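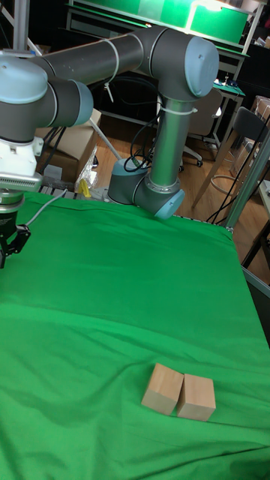 Arm station with green work cloth and two wooden blocks, seen from beside the table.

Pre-Purchase Safety Walk, Arm Station
Gorlow workshop, 26 September 2019
Walked by: Nuria Calvo and Chia-hao Tse
Comments written up by: Nuria

Hello all, and thank you for your patience with this one. Before we ask for money for a second arm station, Britt-Marie wanted us to go over the first one properly, so that whatever we have been putting up with doesn't get ordered twice. I've marked each line OK, FIX or BUY, and my comments run on a bit, as they always do.

1. Base mounting at table edge — OK
Chia-hao checked the bolts with the torque wrench and was happy. Please order the same mounting plate again.

2. Cables along the arm — FIX
The black cables hang in loops under the long link, and the zip ties on the arm still have their tails. Trim the tails. I would also love to see a proper cable sleeve on both stations. Plarneo quoted us 3 sleeve kits, which would leave us a spare.

3. Gripper cable — FIX
The thin gray one curves away from the gripper and back over the cloth. Ming-te would like it clipped to the arm with enough slack for the wrist to turn, and I agree with him.

4. Work cloth — BUY
Creased across the middle and bunched up near the blocks. It isn't dangerous, but small parts sit unevenly on a fold and then we all stand there wondering about the grip settings! A fitted cover with clips that hold to the slotted rail would do nicely. Small money, please don't let it fall off the list.

5. Floor behind the arm — FIX
Cardboard box with its flaps partly open, crumpled clear plastic beside it. Packaging goes out the same day from now on, and the new station will need that floor anyway.

6. Seating near the station — FIX
We have an office chair and a tall stool on the far side of the table. Both are welcome in the room, but let's park them past the tape line while the arm is powered.

7. Stored boxes, right side — FIX
Ya-wen will sort the stack and tell us what can go to the upstairs closet. She asked for a week and she shall have it.

8. Bench lighting — OK, with a comment
There is a strong glare on the green bench panels. Chia-hao finds it tiring by late afternoon. A diffuser is cheap enough to come out of the supplies budget.

9. Guarding — BUY
This is the big one. Bitness offered a light curtain at 1175 per station, and Bravo offered a floor scanner at 800 plus installation, which they wouldn't put a number on. I lean toward Bitness, and I'd like it in the same request as the arm so it can't be put off until spring.

Open until the next walk in November: lines 2, 3, 5, 6 and 7. Lines 4 and 9 go to Britt-Marie with the quotes attached.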